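# Moving out of a rental – do I have to fix small marks on a wood floor?

**olotstead_renter**

My lease in Olotstead ends in October. The living room has a wood floor that was refinished before I moved in. After 10 months there are light scratches by the door and one dull spot where a plant stood. The landlord is holding a deposit of $928 and says he may keep part of it. Should I repair the marks myself or leave them alone?

## 2 replies

**Flenau**

Leave the scratches. Light wear from walking is normally the landlord's cost. The plant spot is different – that could be called damage. Before doing anything:

- Read the lease for the word "floors."
- Find your move-in checklist.
- Ask for an itemized list of any deductions, in writing.

I did a spot repair in my last place and the color came out wrong. I got $917 back and lost seven dollars on the touch-up pen, so I can't complain much, but I wouldn't do it again.

**odow_77**

Agree on the scratches. For the dull spot, try a damp cloth and a cleaner made for finished wood. No steam and no vinegar.

Take photos too, after the furniture is out and in daylight. Get close shots and a wide one of each room. Blurry ones don't help, so check them before you hand over the keys. Email them to yourself so they have a date. 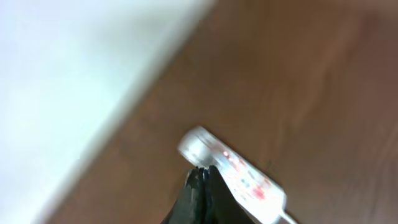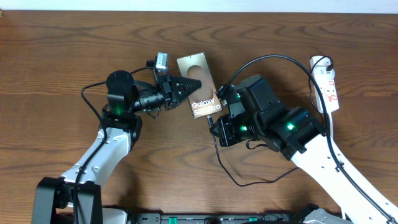
## Related threads

- Landlord wants to charge for carpet cleaning
- Who pays for nail holes?
- Deposit not returned after 7 weeks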